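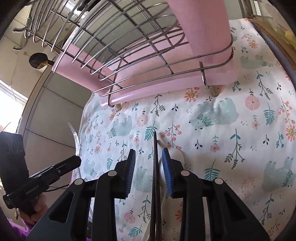
Speaker notes: Equipment planning for the household handling program
Akach Institute, budget briefing, Mon 1 August
Presenter: Yen-ting Cheng, Office of Equipment Planning

Opening

Good morning. Thank you to Bohdana Marchuk for arranging the room and to the Fliston office for joining by phone. The purpose of this session is to present the equipment request for the household handling program and to obtain comments before the request goes to the finance office. Approval of the full amount is not being sought today.

Pause for introductions. Ask Fliston whether they have the one-page budget sheet.

Request in brief

The program asks for 24 hand-held grippers, to be delivered in two lots. The first lot serves the Stasetley site. The second lot is released only after the first has been accepted in writing by Chin-lung Ko. The planning ceiling is 3,000 dollars per unit, including the mounted camera, cables and one spare set of finger pads. Freight is budgeted separately.

If asked about leasing: the lease quotation from Kwan was reviewed in the spring. It excluded wear parts, and the office did not pursue it.
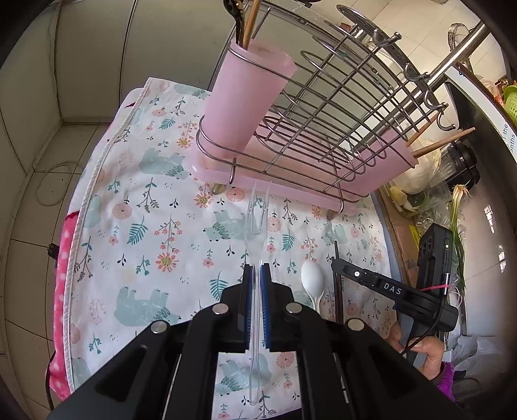 Consumables have been left out of past requests, and this request gives them their own line. Grip pads are listed first. The household tasks call for thin and light articles, and pads will be replaced on a fixed schedule at each site. The working set is ordinary kitchen goods: a clear plastic fork held between the blue pads, a white plastic spoon lying on the tablecloth, chopsticks, a steel dish rack on its pink tray. Such articles are bought locally from petty cash and should not be entered as equipment. The line also covers cables, mounting screws and storage cases.

Refer to page 4 of the handout. Allow time for reading.

Staffing and hours

Each gripper requires a trained operator. Ngan-ling Shek has prepared a training plan of 114 hours for the first lot, shared among all operators. These hours are charged to the program and do not appear in the equipment total. Site managers should confirm their operator lists with her directly.

Schedule

Orders for the first lot are to be placed once the finance office responds. Acceptance checks follow at Stasetley. The second lot must be invoiced by the end of December in order to fall within the present budget year. Any amount not invoiced by then will have to be requested again.

Points for discussion

Whether spare pads should be held centrally or at each site.
Whether repairs after the warranty period belong to the program or to the institute.
Who signs for units moved between sites.

Tzu-hsuan Lam will record the comments. Written remarks may be sent to the Office of Equipment Planning through the usual request form.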